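June, 9.40. Notebook, Burnum collection.

Carrying on with the tabletop set at the curved table. Target for this block is 400 usable episodes with the hand-held gripper. The full set wants 4,000 by the end of the summer, so the pace has to pick up from last month.

Task text given to the operators: pick up the object, put it in the white tray, open the fingers fully, lift clear. Start with the gripper well away from the table and come in from a different side each time. No talking through the grasp, it makes people pause halfway and the pauses end up in the data.

Checked before starting:
Clock sync between gripper and logger, fine after a second try.
Finger width calibration, redone. Yesterday's zero was off and the closed position read as slightly open.
Storage, cleared the old Vevum test runs off the drive. They are backed up on the Brellow machine.

Start poses need more spread. In the last batch too many episodes began level with the table, and the policy trained on them wandered whenever the wrist was rolled. Asked for steep and tilted starts this time. Object goes back to a new spot on the table between episodes, tray gets turned every so often.

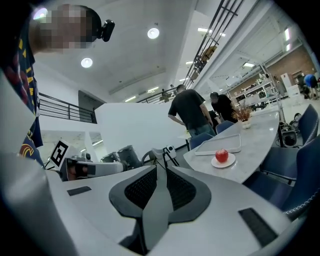
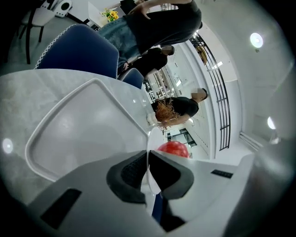 Wrist views from the curved table, white tray in both. Apple on its plate in the first, red ball and clear cup in the second.

Tilted views are harder on the tracking. When the view is mostly ceiling and wall there is not much texture to hold on to, and the round lights pull the exposure down. Worth trying a fixed exposure next block. Railing and stairs are good for tracking, plenty of edges.

Other people in the room are fine for variety. Faces get blurred or pixelated in processing before anything leaves the local disk. Do not skip this step for quick looks, even if it is one clip.

11.15. First pass through the logs: 115 episodes kept. Most of the rejects are short ones where the trigger was pressed twice. Two had the tracking jump partway and I have put them in a separate folder for Değirmenci to use as bad cases.

To do:
Rewrite the labels. "Ball" and "red ball" are both in the sheet, pick one.
Retrain at 2,000 episodes and compare with the level-start batch before going further.
Ask for a second set of finger pads.
Try the cup as a target. Clear objects have been left out so far.

Stopping for lunch, back on at 1.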